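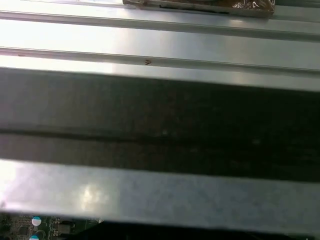

Brown foil package on the ridged metal, May.

Saturday, started 7:30 a.m.

Shelf-life work on the roasted barley, continued. The Henavetti barley has now been open 4 weeks and I wanted numbers on it before the new sack gets mixed in with the old.

Moisture first. Ground two portions from the Skostov jar and two from the Henavetti jar, same setting on the mill, dried them in the small oven until the weight stopped moving. Skostov came out where it was last time. Henavetti is up. Not enough to throw out, but enough that the grind looked different: more clumping under the burrs, and I had to brush the chute between portions. Moisture figures are on the sheet taped inside the cabinet door.

Then steeping. 13 cups, same water, same kettle, lids on. Tasted them blind, cups turned so the labels faced the wall. The fresh Skostov still has that bread crust smell when the lid comes off. Henavetti is flatter and has a cardboard note at the end that I picked up in every cup but one. I may be talking myself into it, so somebody else should repeat this without reading my scores first.

Color readings agree with the tasting for once. The older barley gives a slightly duller brew at the same steep time. If you steep it longer the color catches up but the bitterness comes with it.

Jars: the clip-top ones are not sealing as well as the screw-tops. I did the water test on all of them, upside down over a paper towel overnight. 2 clip-tops leaked. Both have the older gray gasket. The Huang gaskets fit if you stretch them slightly over the rim before seating, and they held when I tested again. Please do not put the gray ones back in the drawer. I binned the pair I took off.

Total ground weight logged so far is 2,158 grams. The log was off because the portions from the first week were entered twice. Fixed, old line struck through, not erased.

Mill: burrs cleaned, bearing is noisy when cold and quiets down after a minute. Leave it alone for now. The Fakum manual says grease every season and we are not there yet.

The oven door needs a firm push at the top corner or it drifts open. Lost one drying run that way and had to start over, so the second Henavetti portion finished after lunch.

Next:
Repeat the steep with somebody else scoring.
Move the remaining Henavetti to screw-tops.
Order gaskets, same size, enough for the whole shelf.
Try a portion from the middle of the sack. Everything so far came off the top, and that may be most of the moisture difference.

Stopped at 4:15 p.m. Kettle descaled, cups still in the rack.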